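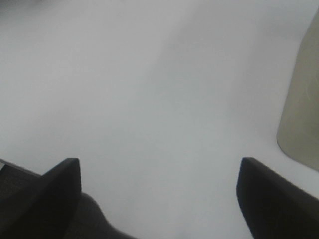

Sunday, May 6, 2018

Back on the notification settings for Clikell today, with the radio on and a pot of tea, which is my favourite way to get through this sort of job. I meant to write up Friday's changes as well but I'll fold them in as I go along, so apologies to whoever reads this if the order wanders a bit.

Where we had got to: the quiet hours setting was working on the phone and ignored on the desktop. If you set quiet hours on your phone from ten at night until seven in the morning, the desktop app would carry on pinging merrily at midnight. I had assumed the desktop wasn't fetching the setting at all. It is fetching it. It gets the hours perfectly well and then compares them with the server's clock, so anybody whose own clock happens to agree with the server would never notice, and that explains why all of us in the office thought it was fine for so long. The Gulville people are the ones who complained, and quite right too. I owe them a nice message.

Fixed by sending the person's time zone along with the hours and doing the sum on the machine in front of them. Ran it with my laptop clock set to three different zones and it went quiet when it should each time. I have not tried it across a clock change yet. August would be the wrong month to pretend it in, so I'll fake a date at the end of October and see what falls over.

The second thing was channel settings against general settings. This one took most of the afternoon and I'm still not entirely happy. The rule we wrote down ages ago is that a channel setting beats the general one. Lovely and simple, until you mute everything for an hour because you're in a meeting, and the one channel you'd set to "every message" carries on regardless, because strictly speaking its own setting wins. I read the old notes twice and they really do say that. I think what people want is for a temporary mute to sit on top of everything, and for the channel setting to come back by itself when the mute runs out. I've built it that way on the branch, and the settings screen now says "All channels are paused until" and then the time. If anyone feels strongly the other way, please shout before it goes in, I shan't be hurt!

Worth knowing: direct messages count as channels in our code but they don't look like channels to anybody using the thing. I nearly left them out of the pause. They are in now.

Some 19 of the old tests failed after this change, and I had a little wobble when I saw the number, but nearly all of them were checking the old rule word for word. I rewrote those. Two were proper failures. One was the badge on the app icon, which kept counting up during a pause (I think it should, you want to know what you missed, so I put the counting back and only silenced the sound and the pop-up). The other was the email digest, which thought a pause meant the person had gone away and sent them a summary straight off. Rather embarrassing, that, imagine pausing your messages for some peace and getting an email about them within the minute. Digest now waits for the pause to end before it starts its own timer.

Maeng next. The Maeng build for the older phones has its own copy of the settings screen, and I had forgotten how much of it was done by hand. The timing choices there are "straight away", "after 2 minutes" and "when I'm not at my desk". On the main build we call the last one "only when I'm inactive". Same thing underneath. I prefer the Maeng wording, it sounds like a person said it, and I've changed the main one to match. Translations will need doing again for that line, sorry.

While I was in there I found that tapping Save and then going back quickly lost the change. You have to be fairly brisk about it. The screen was closing before the answer came back from the server and then loading the old value from its own store the next time it opened. It now writes to the store first and puts it back if the server says no. I tapped away at it like a woodpecker for a good while and couldn't make it lose anything, though my phone is quicker than most of the ones our Maeng users have, so it would be a kindness if somebody with a slow handset had a go.

The help page wants updating too. I've drafted the steps as follows:

Open the menu at the top left and tap Settings.
Tap Notifications.
Tap Timing and pick when you'd like your phone to be told.
Tap Quiet hours to choose a start and an end.
To pause everything for a while, tap Pause and choose how long.

I'd like to put a line in about phones having their own do-not-disturb as well, as a fair share of the messages we get turn out to be about that. The Asov page has a good short bit of wording we used last year, so I'll borrow it from there when I can find it. It may be in the old folder.

Tidying: the settings file had 81 entries in it and a fair few were for options that we took out before launch. I've marked the dead ones with a comment and left them in place for now. Taking them out is a separate job and I'd like it to have its own branch, so that if something does depend on one of them we can see it straight away without digging through all of the above.

Left to do, for me or for whoever picks it up first:

Clock change test, with the faked October date.
Sound preview on desktop still plays at full volume whatever the slider says. Not looked at it.
Check that a pause set on the phone shows on the desktop without a restart. It did for me once and once it didn't, and I hadn't the log open either time, silly me.
Translations for the changed line.
Message to Gulville.

Branch is pushed, tests pass, and the notes on the pause rule are in the usual place next to the old ones. I left the old ones in so you can compare them.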